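Finding a slow leak with the water meter

The June bill for the house in Dodham came to nearly double the spring one, with the same two people living there and no hosepipe in use.

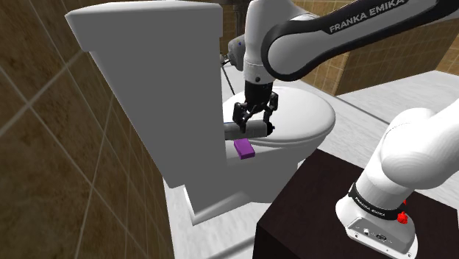
I started at the meter, which sits under an iron cover by the gate. Ours has black digits for cubic metres and red ones for litres. At 11 pm, with every tap shut and the washing machine off, I wrote down the last three red digits: 508. At 6 am they had moved on by 70 litres. Seven hours, so 10 litres an hour, or 240 a day if the rate holds.

The next step was to split the system. I closed the inside stop tap under the kitchen sink and watched the meter for half an hour. It did not move, so the supply pipe under the drive was sound and the loss was indoors. Iman Mansour, who had the same trouble in Gadcombe, had told me to do this first. I did it second.

After that I shut the service valves one at a time, with half an hour on each. Kitchen cold feed, no change. Basin, no change. The cistern valve stopped the meter dead.

A few drops of food colouring in the cistern reached the pan within ten minutes - the flush valve seal, then. The new one cost £3 and took longer to find in the shop than to fit. Match the diameter of the old seal before buying, as the packets all look alike.

I repeated the overnight reading with the new seal in. No movement on any digit. The water company has a leak allowance form, and I have sent it off with both sets of readings.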